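Operator access rules for a two-arm cell handling soft goods

Posted by Leonie Reuter, December 9, 2019

We run a two-arm tabletop cell in a three-sided enclosure. The task is putting a pillow into a pillowcase. The front is open, and operators reach in to straighten the fabric whenever it snags. Plarkberg, who did our layout, say low payload means no guarding is needed. Our insurer wants a written risk assessment. Which document applies, and can hands be allowed inside while the arms are powered?

Wolfram Sauerland

Start with ISO 12100 for the assessment method, then ISO 10218-2 for the integration of the cell. ISO/TS 15066 covers collaborative operation. Low payload by itself exempts you from nothing. The assessment covers the complete application, including the grippers and the part. Two arms holding one piece of fabric create a pinch area between the grippers that neither arm has when assessed alone.
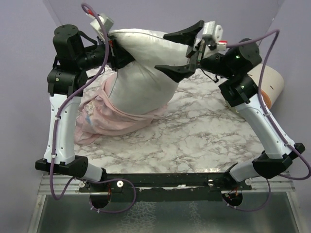 Hands inside with the drives powered is permissible only if a collaborative method is implemented and validated. For a cell with an open front I would use a monitored stop: light curtain across the opening, both arms stopped on one common signal, manual reset from outside. Stopping one arm while the other keeps pulling is a fault I have found in 3 acceptance checks since April.

Also decide what the grippers do on a stop. Holding is normally preferable to releasing, but you then need a documented way to free a trapped finger without restarting the program.

Cables belong in the assessment too. Check tie points and slack at full reach, both arms, and put the inspection interval in writing.

Tâm Đỗ

Agree with Wolfram on the common stop. We wired ours through a Zustis relay, one channel pair for both controllers. Measure the stopping time yourself with the heaviest pillow loaded, then calculate the curtain distance from ISO 13855. Repeat after any speed change.

Britta Sauerland

We just put up a sign and told people to use the pause button. No trouble so far.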